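Own Fewer Clothes, but Keep Them Longer

When I came to live in Flodville, I had one suitcase, and most of it was clothes. I remember that I was ashamed of how little I had. Now I have a closet with two doors and a chest with five drawers, and I am ashamed of the opposite thing. In this essay I want to argue that we should buy less to wear, and also that we should learn again how to look after what we have. The second part is usually forgotten, and in my opinion it is the more important one.

My mother had a sister, Soledad Paredes, who sewed for money in Carrasco. In her house a shirt had several lives. First it was for going out, then for the house, then for painting or the garden, and after that it became cloths for the windows. The buttons were cut off and went into a tin. I thought as a child that this was poverty. My aunt did not see it in this way. She said that a person who throws away a good button will throw away other things too.

I am not saying that we must go back to that. She worked too many hours and her eyes suffered from it. But she knew by touch if a fabric was good, and I, who have studied much longer than she did, cannot do it with confidence.

What Happened to My Own Closet

Last November I decided to write down every piece of clothing that I put on, until spring came. My neighbor Nisha Tomar did it with me, which helped, as I am lazy with lists. I own 202 pieces, socks not included. In those months I wore 25 of them again and again, and the others only hung there or lay folded in the dark. Nisha had a better result than mine, but she also did not want to show me her shoes.

The interesting part was the reason why I did not wear them. Some did not fit, of course. But many had a small problem: a loose hem, a missing button, a stain that I had promised myself to treat. And some I did not wear simply for the reason that they were at the bottom of a pile and came out full of creases. A shirt that must be ironed at seven in the morning is a shirt that stays at home.

So I began with the simplest thing. I put the shirts on hangers – real ones, with shoulders – and I closed the top button so that the collar keeps its form. It takes an evening. After this I was wearing shirts that I had forgotten, and I did not feel the wish to buy another.
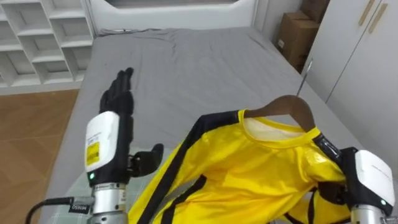 The Argument About Price

My friend Fermín Gallardo disagrees with me, and he is not a stupid man. He says that care is a luxury of people with free time. A family with three children buys the cheap shirt and does not repair it, and who am I to give them lessons?

I accept half of this. It is true that a cheap shirt costs less than the hour needed to mend it. But I do not think that the hour is always so long. To sew a button takes me ten minutes, and I am slow. The difficulty is that most of us were never taught, so the ten minutes look like a mountain. In my school we had sewing for one year, and then it was taken away to make room for something with computers, which I have also forgotten.

I would like it to come back, for boys and girls equally. I would also like shops to sell a shirt with two spare buttons and some thread, as they did before. These are small requests. Until somebody hears them, I have a needle, a tin that was my aunt's, and a gray jacket waiting on the chair with its lining open.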